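[floors] Re: Dull patches on light gray sheet floor

From: Latifa Tazi
To: floors list
8 November 2024
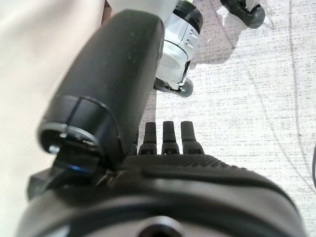

Sheldon, I have a light gray floor too, in the back room at Ulden, and I went through most of what you describe after we moved in. I'll answer between your paragraphs. Trimmed a bit.

Sheldon Bouchard wrote:
> We have a light gray sheet floor in a ground floor
> room, 981 square feet, put down in August by Domański.
> It looked even for the first month. Now there are dull
> patches, mostly between the door and the sink, and they
> look darker when the sun is low. Mopping does not move
> them. If anything they look worse the next morning.

The "worse the next morning" part makes me think of residue before I would think of wear. Three months is early for wear unless you are dragging things across it every day. Residue dries to a film, the film holds dust, and on light gray you see every bit of it. My old floor was a brown speckle and I am sure I left just as much soap on that one. It never showed.

A quick way to check: take a white cotton rag, wet it with plain warm water, and rub one spot the size of a dinner plate for a minute. Dry it with a second rag. If the spot comes up a different shade than the floor next to it, you have film. Do it at the edge of a patch so you get both on one rag. If nothing changes at all, get down low with a flashlight and look for fine scratches running in one direction.

> The installer left a sheet that says to use a neutral
> cleaner. We use Tastilora, the concentrate, a good
> splash in a bucket. Is that the problem?

Tastilora is neutral, and I used it myself for two years. The splash is the problem, or could be. The cap on the big bottle is also the measure, and one level cap goes to a full bucket. I was putting in maybe four times that. When I cut back, the floor did not improve for a couple of weeks, because the old film was still there and I was only adding less to it. It had to come off first.

What I did:

Moved everything that could be moved and swept twice, the second time with a microfiber dust mop. Grit left on the floor at this stage gets ground in by the pad.

Did a section at a time, as far as I could reach from a kneeling pad. Warm water with a little white vinegar, left to sit for a few minutes, then a white pad by hand. I would ask Domański before putting vinegar on a floor as new as yours. Mine had been down for years and I was not worried about a warranty.

Picked up the dirty water with old towels. I did not mop it up, and I think this matters more than what you put in the bucket. A mop spreads a good part of it back out.

Rinsed with clean water and a clean head, and changed the water as soon as it looked gray, which was often.

It took me most of two evenings and I have a smaller room than you do. For 981 square feet I would rent a machine with a white pad and a wet vacuum. The rental place here charged my neighbor 80 dollars for a day with both, pads extra. Ask for white. The green and brown ones are for stripping and will take the shine off for good.

> Essam thinks we should put a coat of Hivimura on it and
> be done. I would like a second opinion before we do
> anything we can't undo.

Please wait on that. Hivimura is an acrylic finish and it looks fine when it goes down, but anything under it stays under it. If you have film now, you will have film under a coat of finish, and then the only way back is stripper. Kenza Salem wrote to this list about that last year and it is in the archive under "yellow edges." She had put three coats on a pale floor and they yellowed along the wall where the coats built up.

Also, some sheet floors come with a factory coating that finish will not stick to. It peels in flakes wherever there is traffic. The installer should be able to tell you which kind you have. If they can't, the name is usually printed on the back of the offcuts, if anybody kept them. I keep mine rolled up (never folded) on top of the water heater closet.

> Second thing. There are small black marks, short ones,
> like a pencil line but thicker. They are all over, but
> more by the table. A magic eraser takes them off but
> leaves a lighter spot.

Those sound like scuffs from rubber. Shoes do it, so do caster wheels, and so do the rubber feet on cheap chairs. The lighter spot is the eraser taking off the film along with the mark, so I would count that as another point in favor of residue. It could also be the eraser taking off some of the sheen, so stop using it until you know.

For the marks I use a tennis ball. Cut an X in it, push a broom handle in, and twist the ball on the mark. It gets most of them and you can do it standing up. For the ones that stay I use a dab of baby oil on a rag and then wipe the oil off with a damp cloth right away – it is slippery and I have gone down once.

Look at what the feet of your chairs are made of. I changed ours to felt and then had to change them again, as felt picks up grit and turns into sandpaper after a while. Now I have hard clear plastic cups with a thin felt bottom that snaps in and out. A bag of 22 lasted me through the room with a few left over. I check them when I sweep under the table.

Mats by the door help as well, one outside and one inside, long enough that you take a couple of steps on each. Don't use one with a black rubber back. Rubber can stain a vinyl floor and that kind of stain does not come out with anything. Mine left a tan rectangle that I still have, under a different mat.

> Last, is there a way to keep it from showing every drop
> of water?

I have not found one. It is light gray and the light comes in low across it. Drying the floor after the rinse cut down on spots more than anything else I tried. I go over it with a dry microfiber head on the same mop handle, walking backward to the door. It adds maybe ten minutes.

If you try the white rag, write back with which way it went, and say what the Domański people tell you about the factory coating. Sanaa Abou Zeid has the same installer, I believe, and may still have her paperwork. Sanaa, if you are reading, could you look for the name of the sheet?

Latifa

--
floors list. Reply goes to the whole list.
To leave, send a blank message with "off" as the subject.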